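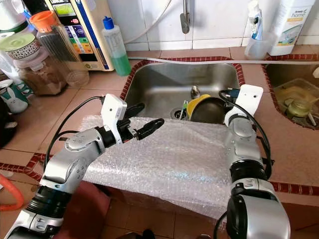 *Text: Olga Guerreiro, Anwendungstechnik Brutura — Stand: 2022-01-21*

# Pralum Fugendichtstoff für Spülen und Arbeitsplatten

Pralum ist ein neutral vernetzender Einkomponenten-Dichtstoff für Anschlussfugen im Küchenbereich. Er wird zwischen Spülenrand und Arbeitsplatte, an Wandanschlüssen und an Plattenstößen eingesetzt. Das Material haftet ohne Primer auf Edelstahl, Glas, glasierter Keramik und beschichteten Holzwerkstoffen. Auf Naturstein ist ausschließlich die Variante Pralum N zu verwenden, die keine randzonenverschmutzenden Weichmacher enthält.

## Technische Daten

| Eigenschaft | Wert |
|---|---|
| Basis | Silikon, neutral vernetzend |
| Durchhärtung | 2 mm in den ersten 24 Stunden |
| Temperaturbeständigkeit, ausgehärtet | bis 100 °C |
| Maximale Verarbeitungstemperatur | 40 °C |
| Farben | Transparent, Weiß, Manhattan, Anthrazit |
| Gebinde | Kartusche |

Die Durchhärtung wurde bei Normklima ermittelt. Niedrige Luftfeuchte verlängert sie erheblich, ebenso eine Fugentiefe oberhalb der Fugenbreite.

## Untergrund

Haftflächen müssen trocken, fettfrei und tragfähig sein. Alte Dichtstoffreste sind mechanisch vollständig zu entfernen — auf Silikonresten haftet kein neuer Dichtstoff dauerhaft. Edelstahl wird mit dem Reiniger Rallard 47 abgewischt, die Ablüftzeit steht auf dessen Etikett. Schnittkanten von Ausschnitten in Spanplatten sind vor dem Einsetzen der Spüle separat zu versiegeln. Pralum ersetzt diese Kantenversiegelung nicht.

## Verarbeitung

1. Fugenränder abkleben.
2. Düse schräg auf Fugenbreite zuschneiden.
3. Dichtstoff blasenfrei und ohne Unterbrechung einbringen, Ecken zuerst.
4. Vor Beginn der Hautbildung mit neutralem Glättmittel abziehen.
5. Klebeband sofort entfernen.

Bei Einbauspülen mit werkseitigem Dichtband wird nur die äußere Fuge ausgeführt. Die Spannklammern sind vorher endgültig anzuziehen. Späteres Nachspannen schert die frische Fuge ab. Wasserbelastung erst nach vollständiger Aushärtung.

## Einschränkungen

Nicht geeignet für Aquarien, Unterwasserfugen, bitumenhaltige Untergründe sowie Polyethylen und PTFE. Nicht überstreichbar. Bei Kontakt mit Kupferlegierungen sind Verfärbungen möglich, ein Vorversuch wird empfohlen.

## Lagerung und Bezug

Ungeöffnet, kühl und frostfrei lagern, Haltbarkeit siehe Kartuschenboden. Lieferung über den Fachhandel und das Zentrallager Cloutier. Farbmuster und Sicherheitsdatenblatt auf Anfrage bei Keegan Poirier, Vertriebsinnendienst. Fragen zu Sonderuntergründen bearbeitet Aslı Polat, Prüflabor.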